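Codcombe Hall Users mailing list
Reading time: 3 min
4 replies | 9 views

Subject: Re: Tops for the long tables
28th October

An earlier message on this list said:

> We have had a price from Grullik to resurface the long tables in the back room. They would put a new pale top over each one and finish the edges in black. They say it will wipe clean, won't show marks and will last for years. I think we should say yes before January, when the price goes up. The old tops are a disgrace and Haleo can't do the work until spring. Does anyone object?

I don't know if I object, but I would like to hear a good deal more before we say yes.

"Won't show marks" is what we were told about the floor. It is what we were told about the chairs as well, and I have spent enough evenings with a cloth and a bottle of white spirit to have a view on that. Pale surfaces look very well on the day they go in. After that they meet poster paint, tea, and whatever the Thursday group uses to stick felt to cardboard.

The old tops are ugly, I agree. They are also already ruined, so people use them without fuss. You can put a hot pan down, or cut something with a craft knife and forget to use the mat -- it makes no odds. Put a smart new top in there and we'll have a laminated notice on the wall by the end of the first month telling us what we can't do on it.

Then there is the price going up in January. Every firm I have ever dealt with has a price that is about to go up. Has anyone asked them what it goes up to? If it is the cost of a few packets of biscuits, I'd wait for Haleo and get a second figure. We got three for the gutters and the cheapest turned out to be the best of them, so I can't see why tables should be let off with one.

I'd also like to know how the tops are fixed. Glued over the old surface, or screwed from below? If they are glued, what happens when the old top underneath starts to lift? Two of ours are lifting now, at the window end. Covering a bad surface with a good one doesn't mend it, it only means you find out later.

My other worry is joins. Our tables are longer than most sheets come, so there may well be one somewhere, and a join is where the water gets in. I have been looking at a pale beige top with a thin black edge, much the sort of finish being talked about. It is a nice plain colour and I have nothing against it. But there is a faint short line near the far end that could be a crease or could be where two sheets meet, and I couldn't tell you which. 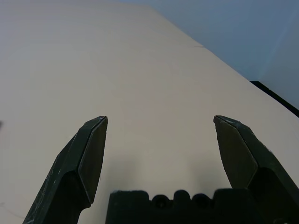

So could whoever is speaking to Grullik please ask where the joins would go, and whether they are sealed? And what becomes of the black strip when a table gets dragged through the double doors on its side, as ours do every week. Edging is always the first thing to go. The tables at Gilchrist had theirs replaced and it was hanging off in 5 places by the following summer. I was the one who taped it back on.

If the answers are sensible I'll vote for it and say no more. I would still rather do one table first and leave it out for the Thursday group to do their worst. Pick one of the lifting ones, as it needs seeing to anyway.

Could we also have the price in writing, with the VAT in it? The last message didn't say.

Share this message (3)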